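25 de abril de 2021. Taller, banco 1

Domingo, así que esto va rápido. Vine solo a dejar cerrado lo del set de mesa de Georgiou: mantel con paisaje, caja rosa, frasquito de cristal. Costel no llega hasta mañana, le dejo aquí todo apuntado.

Mantel: sacado de la bolsa y extendido encima del banco. Venía con dos pliegues marcados a lo ancho, plancha floja por el revés y paño en medio. NO vapor directo, el estampado de la muestra anterior se quedó mate en una esquina y Todor todavía se acuerda. Mide 79 de ancho, correcto según ficha. Flecos peinados a mano, un par de hilos sueltos cortados con la tijera pequeña (la buena sigue sin aparecer).

Colores: el naranja del atardecer me gusta más que en la prueba de Zultport, menos chillón. Los azules de los pinos muy cerrados, casi se comen el detalle. Preguntar si se puede abrir un punto. Si dicen que no, se queda asi y listo.

Frasco: relleno hasta el hombro, tapón negro apretado a mano, un cuarto de vuelta más con la goma. Peso lleno 129 g. Limpiar con alcohol antes de ponerlo encima de la tela, siempre, los dedos se ven muchisimo en el cristal.

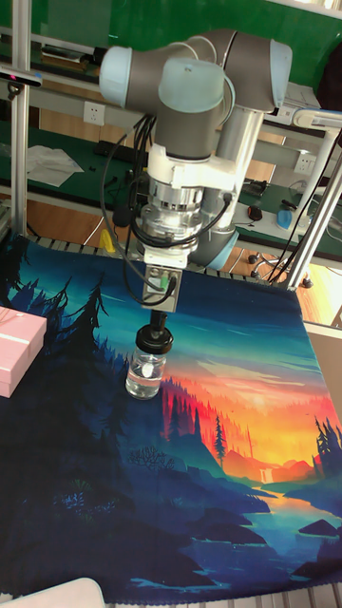

Frasco sobre el mantel del paisaje, caja rosa a la izquierda.

Con la caja tengo dudas. El rosa contra el azul de los pinos funciona, pero con el naranja al lado ya es mucho. Probar la caja más arriba, o una en crudo si queda alguna en el estante de Fastden. La cinta blanca bien, no tocar.

El frasco mejor un poco a la izquierda del centro, sobre el bosque rojizo se pierde menos el tapón. Encima del río no me convenció.

Pendiente:
- etiqueta: Kimgate manda texto nuevo, esperar antes de imprimir nada
- coste del pedido completo, 2.345 con portes, falta que Todor lo confirme
- pedir más goma antideslizante, el mantel se corre sobre el banco en cuanto apoyas el codo
- guardar mantel ENROLLADO, estampado hacia fuera, no doblar otra vez por favor

Costel: si mañana lo mueves todo para cortar, el rollo va al armario de arriba y los frascos en su bandeja, de pie. Las cajas rosas aparte, se rozan enseguida.

Me voy, sigo el lunes con las etiquetas si hay texto.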